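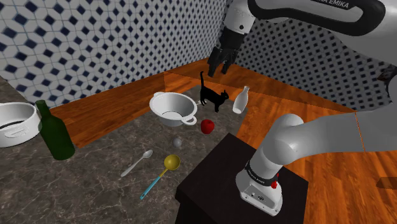 Ticket 731
Project: Detis kitchen demo
Site: Grenel, visitor hall, simulation station
Opened by: station support, Pakow
Priority: high (open day in October)
Status: solved, one point still open

Problem

During the rehearsal for the open day, the simulated arm stopped in the middle of a pick and did not continue. The operator screen showed the message "target lost". The visitor screen showed no message, only the arm standing still over the counter. We need the demonstration to run without help from us, because visitors will stand in front of it and the guide can not use the keyboard.

Please note that this is the kitchen program and not the sorting program. The sorting program runs in the other room and it has no fault that I know of.

Setup

The station runs the Detis scene on the computer that Uniyal delivered for this hall. The planner is the version from last spring. The visitor chooses an object on the touch panel, and the arm must take it and put it in a container. The objects on the counter get a new arrangement at each start. Two views are available for the visitor screen: one from the side, where the corner of the tiled walls can be seen, and one that looks down on the marble.

Log

9:10. Started the station the normal way. First run with the apple as target. Finished correctly.

9:25. Second run, target is the ball. The arm moved over the counter and stopped. Message "target lost" after 7 seconds. I pressed Reset and the scene loaded again.

9:40. Same target, new arrangement. No stop. So the fault does not come every time, and this makes it more difficult to find.

10:05. I wrote a small script which starts the scene again and again and always asks for the ball. I let it work until lunch time.

12:30. Result of the script: 86 runs, 3 stops. All three have the same message. I saved the start arrangement of each one, so that it can be loaded again.

13:15. Loaded the first saved arrangement. It stops every time, and this is good news for us. I looked at the segmentation output, meaning the colored areas that the planner uses to decide what is an object. The ball and the counter had the same color there. The ball is gray and the marble is gray-brown, and my first idea was that the light in the scene is too weak.

13:50. Made the light stronger. No change. My first idea was wrong.

14:20. Opened the settings of the ball. The minimum area for an object was set higher than in the file from Uniyal. With this value a small object is sometimes deleted from the list when the view is from far. The apple is bigger and passes the limit. I do not know who changed the value or when, there is no comment in the file.

14:35. Set the value back. The three saved arrangements now all run until the end.

14:50. Changed the visitor screen to the downward view and continued with other targets, to be sure that the new value does not make a different problem.

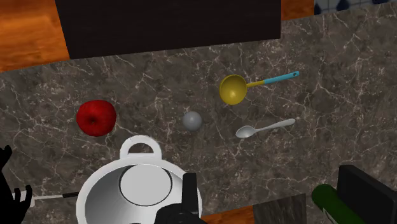 Downward view, 14:50: apple and gray ball on the marble, ladle and spoon to the right, gripper at the white pot.

15:30. Tested spoon and ladle as targets. Both are in the object list with the correct names. One time the spoon got the name "ladle" for a short moment, then it was corrected. I did not see it again.

16:00. Started the script again with the ball, same number of runs as in the morning. No stops.

Cause

Wrong minimum area in the object settings. It was not a fault of the arm model, the gripper or the computer.

What was changed

The value is back to the one from the delivery. The settings file is now read-only for the demo account. I also added the "target lost" message to the visitor screen in simple words, with a button to choose another object, so the guide can continue alone.

Still open

The downward view is nice for explaining the grip, but people in the second row asked at the rehearsal where the rest of the robot is. I propose to begin with the side view and change to the downward view only for the grip. Grenel please tell us if this is okay for the guide text, which must then be changed in two places.

Comment from Grenel

Side view first is fine for us. We will change the text. Please leave the ticket open until we did one full rehearsal with the guide.

Reply from Pakow

Understood, the ticket stays open. The saved arrangements are in the Detis folder under the ticket number. If the stop comes back, please do not press Reset before you save the arrangement, and write the time of day here.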